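Progress report, October, Wormont community kitchen

Dear Fitzgerald,

You asked for something plain and readable this time, so I've left the spreadsheet for Hazel Tran to send on and I'm just going to tell you how things are going. Mostly well! The table sessions are busy, the storeroom is finally a storeroom again, and the oven is still the oven, of which more further down.

## Where we'd got to

When I last wrote we had moved out of the Haverford hall and were still living out of boxes. The grant had paid for the tables, the shelving and the first lot of table coverings, and we'd promised you three things in return: regular craft and baking afternoons, a proper routine for setting up and clearing away, and a kitchen that the other groups in the building could walk into without groaning.

The afternoons started straight away and they haven't stopped. We bake in the first half (bread rolls, cheese straws, a seeded flatbread that everyone now asks for) and do paper and card work in the second half while things cool. I was nervous about doing both at the same tables, but people like staying in their seats with a cup of tea, and it saves a great deal of carrying. The youngest person on our list is 5 and she is by a long way the most serious about kneading.

## The money

We've spent £99 of the £100 you set aside for coverings and cleaning things, so I'm rather proud of that. Most of it went on white sheets for the tables and the rest on cloths, two new dustpans and a decent broom. The shelving came in under what we'd expected, and with your agreement I'd like to put the difference towards trays. We have plenty of flour. We never have enough trays.

Asen, our flour supplier, have been very good about small deliveries and now leave everything inside the side door, so we aren't dragging sacks up the steps any more. Astinine, who did the shelving, still owe us a bracket. I've written to them again and will write again after that.

## Setting up and clearing away

I know this was the bit you were keenest on, and it has been the slowest. We tried a rota pinned to the door. It was lovely and neat and people walked straight past it. What we do now is much simpler: each table looks after itself. Whoever sits there puts the covering down, bakes and makes whatever they're making, then brushes off, wipes and dries before they go for their coat. Hazel goes round with the kettle at ten to four, which everyone has learned to take as the signal.

It has made a real difference to how long we're there at the end. Roughly half an hour of sweeping has come down to a quick go round the floor, and I can lock up without feeling I've run a marathon. The pale wood was a worry when we chose it (I kept imagining beetroot) but with the sheets on it's holding up nicely.

There are still grumbles, of course. Brushing off is easy to skip if your bus is coming, and the wiping gets done in the middle and forgotten at the corners. I'd sooner tell you that than pretend we've cracked it.

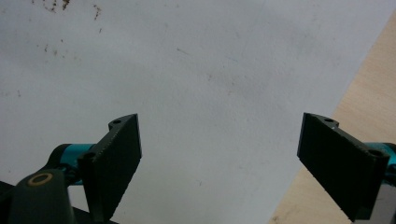
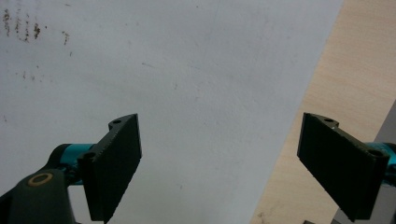 The coverings themselves are what I'd like your view on before we buy any more. They've been cheap and easy, they lie flat, and having the whole working area white does make people more careful, or at least makes me more careful. They also show everything: in the first photo there are brown specks and crumbs up in the top left corner, and a few faint smudges towards the middle. Hazel would like something patterned that hides a multitude of sins. I'd like to stay with white and get a second set, so that one can be put aside for the paper work and we don't have buttery card. If you've a strong feeling either way, do say, as I'd like to order before the next block of sessions.

## The oven

It runs hot at the back and cool at the front, and we turn everything halfway through. The engineer has looked at it and thinks the door seal wants replacing, and he's sending a price. I haven't put it in the budget yet. If it's a small sum I'll find it from the tea money, and if it isn't I'll ring you first, I promise.

## What comes next

We've got a bread morning planned with the lunch club, who have asked for something soft and not too seedy, and the card group want to make their own gift boxes, so I'm collecting old cereal packets like a magpie. The Haverford people have also asked whether they could join us for a session or two. I've said yes in principle, but we'd need another table out and I want to measure the gap by the sink before I commit us.

From you, then, I need a yes or no on moving the shelving money to trays, and your thoughts on the white sheets. Do come and visit if you can manage an afternoon. There'll be flatbread.

With warm wishes from all of us at Wormont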